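Moving in June, buy boxes or hunt for free ones?

fandafan9
Posted January 19, 2019
ok so we're leaving Jorkidbridge in June, 2 bedroom apt, way too many books. Nateo wants 400 for their "full home" box kit. four hundred!! for cardboard. is there any reason not to just grab free ones from stores

mossandgravel
Don't pay that. Liquor store boxes for books, small and strong. Ask before they open, they flatten everything by noon

tilly_b
Disagree. Did the free box thing last move, every one a different size, nothing stacked, truck was a mess. Paid for matching ones this time and loading took half as long. Also grocery boxes can have bugs — learned that one the hard way

mossandgravel
never had bugs in 9 moves but ok

tilly_b
good for you

quarterpast
Middle ground, buy the dish boxes and get the rest free. Ebihara sells them flat, singles, no kit. Tape is where they get you tho, buy it in bulk somewhere else

fandafan9
didn't know about the singles, thx. do the dish ones need the divider things or can I just use a ton of paper

quarterpast
Paper is fine. Plates on edge, never flat

oldporchlight
Whatever you get, look at how the bottom closes. The fold-and-lock kind with tabs is fine for pillows and thats it. I had one let go on the stairs full of cookbooks. Tape the bottom even if it says you dont have to

mossandgravel
second this. two strips, then one across

tilly_b
Lock tabs are fine if you fold them in the right order, people just jam them in. wouldnt do books though

fandafan9
ok sold on liquor boxes for books and Ebihara for dishes. skipping the kit. Still need somthing for lamps

oldporchlight
Lamps ride in the car. Shades off, one per box, nothing on top of them. Pic is the kind of cut edge I mean, tabs with the notch between

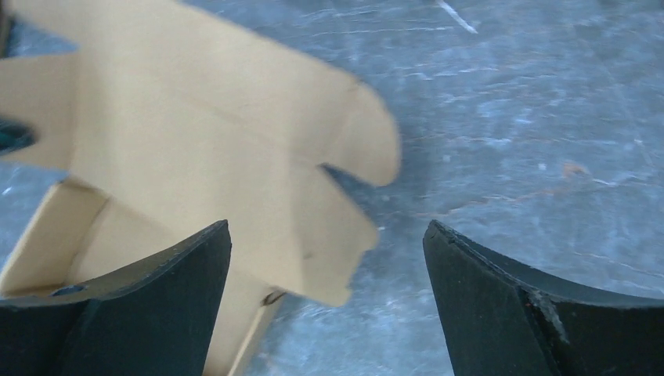
tabs and notch, tan cardboard, bit blurry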